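# Handout 6: the sink end of the kitchen

Right, most of you will have skipped the reading, so I'll go slowly. 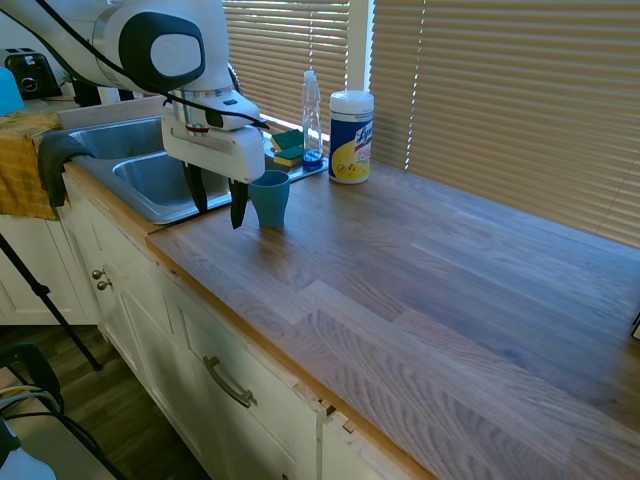 Last time we did cupboards, and I promised Ermanno Sorrentino I'd get to washing-up before the end of March. So — sinks! I'm very fond of a double basin, and I teach it the old way: wash in one, rinse in the other, and start with cups and glasses while the water's clean.

A few things to jot down:

- Stray cups go next to the sink, standing up, until you're ready for them.
- Sponges live on a tray at the back. Green side for scouring, yellow foam side for everything gentler (please don't scour your non-stick pans).
- Spray bottle and wipes within reach, but do check how much is left in the bottle before you begin.
- Wipe a wooden worktop along the grain and dry it straight after. I give mine roughly 30 seconds with a tea towel.

For next time, tidy your own sink end and write me 200 words on what you moved — blinds and windowsills are in the session after, so leave those alone for now.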